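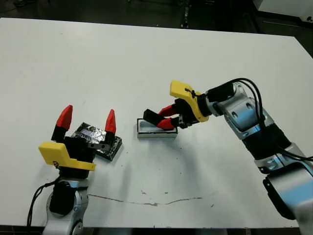 Figure 1. The two-arm table at Triltthorpe, with the white tray and the foil-covered block.

Progress report to the Halliday Fund
Project: Household and shop-floor chores with two-arm machines
Reporting period: second half-year, closing in February

1. What this report covers

In our application we asked one simple question: which small chores of the home and the shop can be given to a machine today, at a price that a normal business could think about? The first half-year went mostly to building the table and writing the control software. In the second half-year we have worked on the chores themselves. I try to write it without technical words where I can, because the Fund told us that the report is also read by people from the retail side.

The short answer is that some chores are possible, if the objects are hard and always of the same shape. With soft, shiny or very thin objects we are still far from something that a shop would accept.

2. The work at Triltthorpe

All work in this period was done on one table with two arms. Each arm has a gripper with red fingertips in a yellow housing. We kept the same grippers through the whole period, although we were offered a softer type in the autumn. Changing them would have made the results of the first weeks useless for comparison.

The chores come from the list which we agreed with the Fund:

Moving a tray to a given place on the table
Picking up a block and putting it in a tray
Setting out cups and plates for one person
Folding a small towel in half
Putting packets on a shelf with the front side forward

We planned 1000 trials for the tray and block chores together, and these are finished. A trial was counted as good only when the object ended in the right place, nothing fell and no person touched anything. The operators found this rule strict, and in the first weeks there was some discussion about it. I decided to keep it. In a kitchen or behind a counter there is no operator standing next to the machine.

3. Results by chore

Trays. This is our best chore. An empty tray with a raised rim is a friendly object for a gripper, and one arm can usually do it alone. The second arm helps when the tray must be turned and not only pushed. The most common fault is that one finger comes down on the rim and not beside it. The tray then tips up, and the software does not notice it early enough.

Blocks. With a plain block the work goes well. We then covered the top of a block with crumpled foil, to have something similar to the wrapped food which one finds in every kitchen. This made the chore much harder. The foil reflects the lamps in a different way from every side, and the software often judges the height of the object wrongly. From 50 trials with the foil block in the last series, 9 were good. I know this number is poor. I prefer to report it now, since wrapped goods are a large part of what the retail partners asked for.

Cups and plates. The machine can set out one place, but slowly. The average was 110 seconds for a cup and a plate, and a person does the same almost without thinking. Speed was not a goal for this year, so we did not try to improve it.

Towels. Folding is not ready to be shown. The first fold is sometimes acceptable, but the corners are seldom together. The fingertips are pointed and press on a small area, and the cloth slides away between them. I think here the softer gripper would be the right choice, and it is in our plan for next year.

Packets on a shelf. We started this chore only at the end of the period because the test shelf from Prerkness was delivered late. There are no results which I would like to defend yet.

4. Problems during the period

The delivery of the shelf cost us five weeks. We used this time to repeat the tray series under different light, so the time was not fully lost, but the order of the work plan has changed.

The cables on the arms need more attention than we expected. When an arm makes a wide turn, a cable can catch on a joint, and the trial must be stopped. We now check all cables each morning before the first trial and again after lunch. The number of stopped trials became smaller after this, but I would like a better cable guide in the next year. The cost is small and can be taken from the present budget.

The table top has become scuffed, and it has a thin brownish line across it which looks like a crack. The vision software took this line for the edge of an object on several occasions. We have not replaced the table top. Surfaces in real homes are also marked, and the software should learn to live with it. We have added this point to the list of known faults.

5. Can a machine do these chores yet?

The Fund asked for my opinion in plain words. For a shop which moves the same hard trays the whole day, I would say a trial installation is reasonable within the next project year, with a member of staff near it. For a private kitchen I would say no. A home changes every day, and our machine does best when nothing changes. Videos of such machines often show only the good attempt, and visitors come to us with high expectations from them. We show visitors also the failed attempts, and the discussion afterwards is usually more useful.

I would also ask the Fund to be careful with the word "household" in its public texts about this project. At this moment "table-top work" is nearer to the truth.

6. Budget

Spending is inside the plan. There is a small amount left under travel, because the second visit to Prerkness was held as a call. We ask for permission to move this amount to equipment, for the softer grippers.

7. Next half-year

We will finish the shelf chore first. After that we repeat the foil series with the new version of the Zelanell vision software, which promises better handling of shiny surfaces. I will believe it when our own table shows it. The towel work waits until the softer grippers are mounted and tested.

The full trial records are kept at Triltthorpe and can be sent to the Fund on request. Please tell us also if the retail partners wish to see the tray chore before the next report, and we will keep a morning free for them.

Project lead, Triltthorpe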